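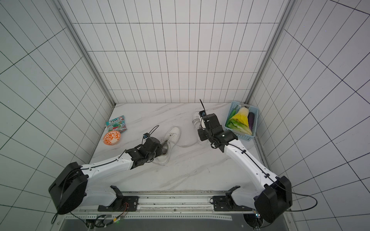

Two-arm cell, fixed camera: a pair of white sneakers on the floor, produce basket in the back right corner.

Burko Household Set: README and collection rules

Burko is a set of 755 two-arm episodes with everyday things: shoes, snack bags, bowls, vegetables. We love this set! A lot of that comes down to the house rules it was recorded under, so they ship with the data and we'd be thrilled to see other labs borrow them.

What's in the box

episodes/ one folder per episode, with video, joint states and gripper commands
rules/ the text below, plus the operator checklist
splits/ train and held-out lists; 133 episodes are held out
CHANGES.txt

Rules for setting up

Clear the floor between the arms before every run. Objects may go back near the walls, but the middle starts open.
Food stays in its basket or its bag unless the task calls for it. Swap fresh vegetables as soon as they go soft (cabbage goes first, trust us).
Shoes come in pairs, and both stay in the cell for the whole episode, even if the task only touches one. Laces may lie loose. We argued over this for most of April and we're so glad loose won, they make the problem much more interesting.
Route cables clear of the rail. Check the loops at both bases by hand.

Rules for running

Hands out of the cell whenever the arms are powered. No exceptions, including "just nudging the bowl."
One operator drives, a second person holds the stop button.
Three failed grasps in a row ends the episode. Save it and label it failed. Please don't delete failures, they're some of the best material here!
If both grippers need the same object, the left one gets it first and the right one waits for the call.

Rules for labeling

Name the object and the part held: "sneaker, heel" and never just "shoe". Label from the fixed camera first, then check against the wrist views. Stekimow, our labeling tool, will refuse a blank part field.

Known issues

Episodes from the Altura batch use the old part names. A mapping is in rules/ho_names.txt, written for the Ho gripper tests, and it works fine for both.

Found a gap in the rules? Open an issue. We go through them every Thursday.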